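Community Help > Workshop & Bench > Paper, print and labels

How do I keep a printed marker sheet flat and put on a black table?

Ayman Belhaj

Hi all, first time posting in this section so please move it if it belongs under printing. I've got a plain white sheet with four of those square black-and-white markers on it, two by two, and it lives on a black tabletop with a green backdrop behind. I print it at home on ordinary copy paper. My trouble is that it wanders. Bump the table and the sheet has gone a few millimetres off, and then all my measuring from the evening before is rubbish. By June the air in here gets damp as well and the corners start curling up.

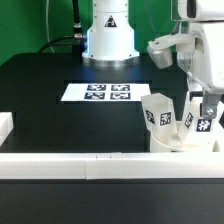 The sheet on the black tabletop, four markers in the middle

I tried clear sticky tape across the corners and it came up very shiny under the lights. I tried Blu Tack next (a tiny blob under each corner) and that made four little hills in the paper, so the markers weren't level anymore. I'm a bit nervous about spray glue because the tabletop has a nice dull finish and I'd like to keep it that colour.

Second part, sorry, it's a long one. I also have some white cubes with a small marker on the top face, and I set them out in front of the sheet. Do I need to leave a gap between them and the paper? White cube next to white paper seems like asking for trouble, but if I slide them forward I run out of the bit of table I like to use. And do you trim the blank paper off the ends of the sheet or leave it alone? It would look tidier trimmed, and I've got a guillotine sitting there begging to be used. 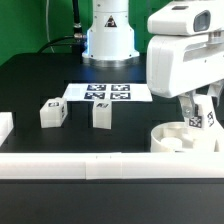
Two of the cubes set out in front of the sheet

Printed size on mine is 61 mm a side if that matters to anyone. Thanks heaps.

Younis

Hi Ayman, I went through this exact thing last winter and wasted a lot of paper on it, so here's what I ended up doing.

Get off copy paper first. I print on 198 gsm matte card from Kesstead and it hardly curls at all, even in my garage, which is a pretty grim place in the cold months. Check your printer will take it through the rear tray though, mine chews it up if I use the front one. Make sure it's matte! I bought satin once by mistake and the black squares went grey whenever the lamp was on.

For sticking it down I use Protis low-tack double-sided tape, the narrow one. Two strips on the back running the full length, close to the long edges, no blobs and no corners. Lay one long edge down, then smooth towards the other with the side of your hand. If you get a bubble, lift and go again, it forgives you three or four times. It has never marked my table but do a patch at the back where you don't mind, yours might be a different finish.

Then put a tiny bit of masking tape on the table at two of the sheet's corners, just outside the paper. If the sheet ever does come up you can drop the next one in the same spot and you won't have to start your measuring over from nothing. I fold a little tab on mine so I can get it off again without a fingernail.

Leave the margins on. Those markers want white all the way round the black border and if you get keen with the guillotine you'll end up with black border right against black table. I did that to 2 good sheets. If you really want it neat, trim the long ends a little and stay well clear of the squares.

Also, measure with a ruler after printing. 61 mm in the file came out as 60 on mine until I turned off "fit to page".

Vutov

just glue it to a board

Ayman Belhaj

Thanks both. Vutov, I did think about a board but I'd rather not have a step for the cubes to catch on. Younis, ordering the card tonight, and the masking tape corners are such a good idea, I could have saved myself weeks! Fit to page was ticked on mine too, by the way. Any thoughts on the gap for the cubes?

Younis

Oh sorry, missed that bit. I leave a finger's width of black table showing between cube and paper. It makes it much easier for me to see if a cube has been knocked crooked. Closer has worked for me on some days and been a nuisance on others, so try a few spots and write down the ones you like. And give the tops of the cubes a wipe with a dry cloth now and then, white shows every fingerprint.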